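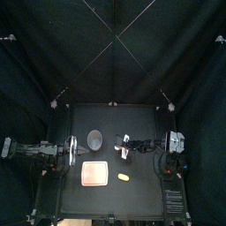
Ha-neul Joo reckons the cords are doing nothing and I should take them down before I garrotte myself reaching in. The cloth holds itself up well enough off the poles, was the argument, and anyone with a decent staple gun would have had this finished in December.

Well, I'm leaving them up for now! Without them the roof had a belly in it last time (remember the Stestau rig, where it sagged so low it brushed an elbow joint every time an arm went up). I'll try one cord off next week and see if the ceiling drops, and if it doesn't I'll eat my words and have the hook space back.

April 27, 2023. Shared workshop, back bay, evening.

Main job today was the clamps. I'd been using the cheap spring ones from the Samico box and they creep, you come back after tea and the cloth has a gap at the back corner with daylight pouring in. So they're all off and it's little silver clamps on the table frame now, corners and middles, front and back. Nipped up by hand, then a quarter turn more with the pliers. Don't go further than that, the frame paint marks very easily and I've already put a scratch in the underside that I'm pretending I haven't.

Both arms on power, red lights on both bases. The right one took two goes to come up again, same as before. I swapped the lead with the left one and the fault stayed on the right, so it's not the lead, it's either the socket or something in the base. Valtby sold me the pair as matched and I'd like a word with them about "matched", because the grippers aren't even the same shape. Anyway it runs once it's up, so it's going on the list and not on the bench.

Test set on the table is the frosty plastic cup, the square tray and the little yellow squashy thing. Plan is left arm takes the cup, right arm takes the yellow one, both go in the tray and nobody bumps into anybody. I keep wanting to add more objects and I keep telling myself no, get this lot reliable first.

Programme is up to step 201, which sounds grand but most of those are tiny nudges I put in by hand and should really clean up. Speed is on setting 3. Please leave it there if you're having a play, the stop button is a long way off when you've got your head under the cloth.

Things to sort:
right base, slow to power up, look at the socket first
cables on the right arm want a proper clip at the elbow, I've only got tape left
ask Sangkhawat if they've any more of the matt black cloth off the same roll (the newer stuff has a shine to it under the lamp)
one cord off, measure the roof before and after
find my good pliers, the ones with the blue handles, last seen near the drill press

Ha-neul, if you're reading this, the staple gun is yours and it's jammed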